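Drurstead: a key-and-cable sorting arm built in a shared workshop

README for the recordings and the build files
Last edited 1 February 2019

What this is

Drurstead is a small robot arm with a two-finger gripper and a wrist camera, and this folder holds the recordings we made with it plus everything you need to build one like it. We built it at the Flededport shared workshop on evenings and weekends, mostly at the bench by the back wall with the good light. It picks up small awkward stuff: keys, thin pins, red coiled or ribbed things that don't want to lie straight. It's slow, it squeaks, and we love it!

Two of us did most of the work. Halyna Marchuk designed and finished the fingers and did all the wiring. Zlata Prokopenko wrote the control code and the recorder, and she also wrote this file, so blame her for the brackets (there are a lot of brackets).

What's in the folder

recordings/ has 402 short runs, one subfolder per run. Each subfolder has the wrist camera video, a log of joint positions, a log of gripper opening, and a plain text note.
fingers/ has the drawings for the fingers, including the old blunt version if you want to laugh at it.
wiring/ has Halyna's hand-drawn diagrams, scanned. The second page is the one you want. The first page is out of date but has the connector colors on it.
code/ has the recorder, the playback tool and the calibration script.
notes/ is the build diary. Unedited, sorry about the spelling.

How the runs were made

Every run was driven by hand. One of us sat with the Nechyporuk, our homemade controller (a box with two joysticks and a slider, named after the street where we found the case), and the other set things out on the white work surface. We start recording before the arm moves and stop once it's back at its rest position. Runs where we bumped the bench are still in there, with the word "bump" in the note.

The white surface was Halyna's idea and it helped more than any piece of code we wrote. Our old bench top was dark and the fingertips just vanished into it on camera. Against white you can follow both tips most of the time, even when the light from the window moves around. You do get soft shadows, and we decided to leave those alone.

The fingers

We're proudest of the fingers. They taper to a narrow tip so they can get at one key without shoving the rest of the bunch across the surface. That took four designs. The blunt ones were strong but they pushed everything away, and the next pair flexed so much that a pinch turned into a sort of polite wave. The current pair is stiff near the base and fine at the end, and when they close on something thin you can watch them line up. So satisfying.

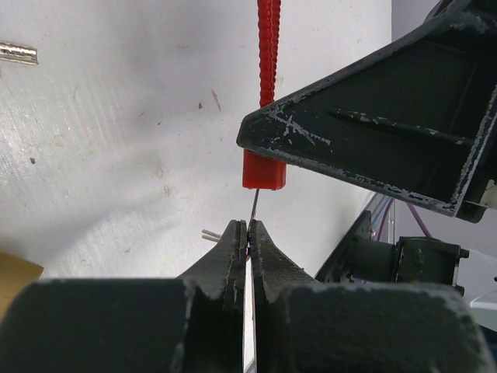
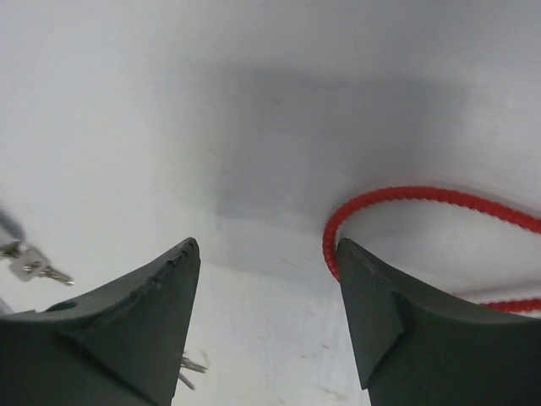 If you make your own, cut the inner faces last and test the closing action by hand before you put any power through it. File a little, close, look, file again. Halyna goes through this with a flashlight behind the tips, watching the line of light get thinner.

They do wear. Expect scuffs early on, and don't bother repainting. We refinished the first pair twice and it scraped off again within an evening.

Reading the logs

The joint log has one row per sample at 50 samples per second. The first column is time in seconds from the start of the run, then the joints in order from base to wrist. The gripper log uses our own units, where 0 is closed and 700 is as wide as it goes. We picked that scale in the first week for reasons neither of us can reconstruct, and by the time we wanted to change it there were too many recordings. Divide by seven if you like percentages.

Video and logs are started by the same script, but the camera takes a moment to wake up, so the first few frames may be missing. The playback tool handles this for you. If you write your own reader, line things up by the time column and ignore the row numbers.

Calibration

Run the calibration script every time you power up. Every time! It moves each joint to its stop and back, then opens and closes the gripper once. Keep your hands clear and keep cables out of the wrist. If the gripper value doesn't settle at 0 when the fingers touch, loosen the small screw on the Stedent (our name for the spacer ring between wrist and gripper), turn the ring a hair, tighten, and run the script again.

Known problems

Run 117 has video but no gripper log. We kept it anyway, it's a nice run.
Shiny metal can blow out to pure white when the window blind is up. Check the notes for "blind up" if that matters to you.
Some notes are in shorthand. "K" is keys, "R" is anything red, "dr" means dropped.
The wrist motor hums when it holds still for a long time. Harmless as far as we know, but give it a rest between sessions.
Lifting from the side works much worse than lifting from above. If you find a fix for this, please write to us.

Using it

Take whatever you want, build on it, teach with it, change the fingers to suit your own junk drawer. We'd only ask that you keep our two names in the file if you pass the recordings along, and that you tell us what you made (we really do want to see it).

Next up is a second set of runs with both of us driving the same tasks, so you can compare styles. Halyna is patient and goes in from above. Zlata is not and does not. We hope to have those up in April, together with a cleaned-up version of the wiring pages.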